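Fasov Kitchen Pack for the Clisgate Simulator
Updated Sep 17, 2018

If your arms can already stack blocks, this is the pack you'll want next! Fasov drops a two-arm robot with full hands into a kitchen and lets you practice the awkward everyday jobs, like getting an eggplant onto a plate or working next to a pan, with no real dishes at risk.

You get 20 tasks on 4 countertops, and each task can be reset 1000 times in a row with the food and dishware shuffled a little every time. We love the marble top best. A white plate on pale stone is a tough test for any vision model, and it's great fun to watch your numbers climb on it.

Everything runs in Clisgate out of the box (the Machala controller plugs in too, with one settings file to edit). Fingers can be driven one by one or together, and you can record straight from the robot's own viewpoint.
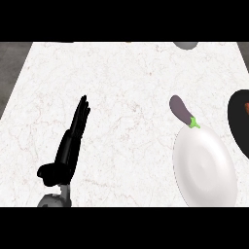 The download is 535 MB and includes the hand models, all the textures and the Zandcombe starter scripts, so you can have a first run going before lunch. Cutlery and a sink are coming in November, free for anyone who already has the pack.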